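4. Ghost guides and the reluctant dead in Young Adult fiction

4.1 The guide as a fixed figure

Of the 422 novels in the corpus, 50 are narrated wholly or partly by a character who has died before the end of the first chapter. In these books the dead narrator is met by a guide, and the guide is usually close to the narrator in age and manner. Hervieu (Fabrice Hervieu, working on the French-language shelf) calls this figure the passeur, and we keep his term where the English one would be confusing. The passeur knows the road and the rules but is slow to give either away. In Grellari the guide answers only one question per night. In The Mallet Road he lies about the distance.

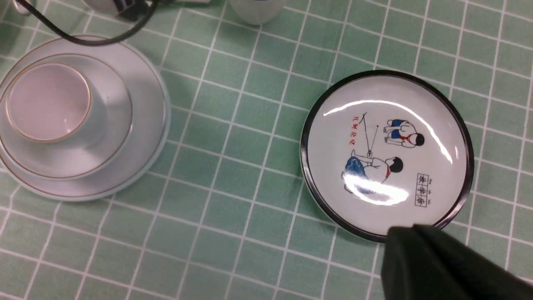 Readers of the genre tend to remember the journey, but many of the turning points happen indoors and sitting down. Grellari has a long kitchen chapter in which the dead girl is offered tea by her own grandmother, who can't see her face. The author spends two pages on the crockery before either of them speaks. A small white cup with a thin gold band at the rim, set on its saucer as in Figure 6, is the sort of object such chapters depend on: plain enough to belong to any family, and good enough to have been kept for visitors. The girl finds she can lift the saucer and not the cup. We coded this kind of passage as a "threshold meal", whether or not anything was eaten.

Threshold meals occur in most of the novels with a passeur and are rare in those without one. The guide seldom takes part. He waits at the door, or in the yard, and his impatience gives the chapter its clock.

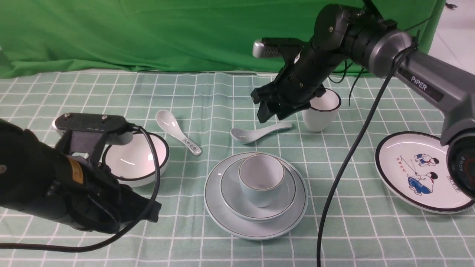

Where he does sit down, the book is nearly always a romance. Gremulex is the clearest case. Its guide has walked the same road for two centuries and has never accepted food from the people he leads, so when he takes a slice of bread in chapter 5 the reader is meant to understand that he will not finish this crossing as he finished the others. The later books in the series repeat the device with less care, and by the third volume it has become a habit of speech.

Filville handles the matter differently. The dead boy cooks for the guide and the guide refuses, twice, and the novel ends with the two of them still on the road. Several of our student readers found this ending cold. We coded it as open.

Figure 6. Cup and saucer on a larger saucer.

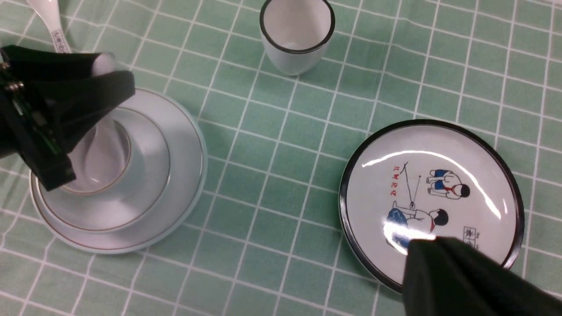 4.2 Return and refusal

The second pattern concerns the ending. A dead narrator may cross over, go back to life, or stay somewhere between the two, and the choice is usually put to her by the guide in the last quarter of the book. Return was the hardest ending to code. Some novels bring the narrator back to the moment before her death with her memory intact, while others let her wake in hospital with only a feeling that someone is missing. We treated both as returns, but kept a separate note of what was remembered - a distinction that matters for the discussion of grief in section 5.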